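Part 4: Your first two-handed task - the cushion lift

By now you have Mellus powered up, both arms homed and the tablet paired. Well done, that really is the fiddly bit! Cushions are where the club starts every new team. They are soft, they forgive a clumsy grip, and it is a brilliant feeling when both hands finally work together.

Before you begin

You need two people: a driver on the hand controllers and a spotter on the stop button. Swap over after every 11 lifts (Ese Ogbonna keeps the tally sheet on the back of the door, please fill it in).

CAUTION: The spotter keeps a thumb on the stop button the whole time the arms are live. If you need to scratch your nose, say "pause" and wait for the driver to let go.

CAUTION: Tie back long hair and take off lanyards. Stay behind the base when the arms are moving.

Setting up

1. Roll the base up to the front of the sofa and lock the wheels. You want the hands to reach the backrest with the elbows still slightly bent.

2. Check the wrist cables on both arms. Each one should hang in an easy loop. If a loop looks tight when the arm is stretched out, go back to Part 2 and re-seat the clip.

3. On the tablet, open Jang and choose Two Hands, then Soft Objects. Set the grip slider to 2 for your first go.

4. Press Record. The light on the tablet turns green when it is ready.

Doing the lift

5. Bring both hands down on either side of the cushion, open, with the fingers pointing towards the backrest.

6. Close the left hand first, then the right. Watch the fabric, it should pucker a little where the fingers press.

7. Lift slowly and evenly until the bottom edge is clear of the seat. Hold for a slow count of three.

8. Move the cushion along the sofa, lower it, and open both hands together. Back the arms away before you cheer (we all forget this one).

9. Press Stop and mark the run Good, Wobbly or Dropped. Keep the dropped ones! Danjuma's group learned more from those than from all the tidy runs put together.

NOTE: If the cushion twists, one hand is probably gripping higher than the other. Put it down and start again from step 5.

NOTE: Knitted covers can snag on the finger joints. Never pull. Open the hand fully and let the spotter unhook the loop with the arms paused.

We are hoping for over 100 marked runs before the Steltislow open evening in October, so every pair counts. Once you can do a clean lift at grip 2, try it with the cushion lying flat, and then have a go at propping it up against the backrest.

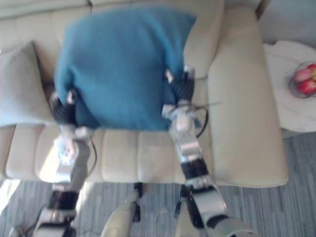
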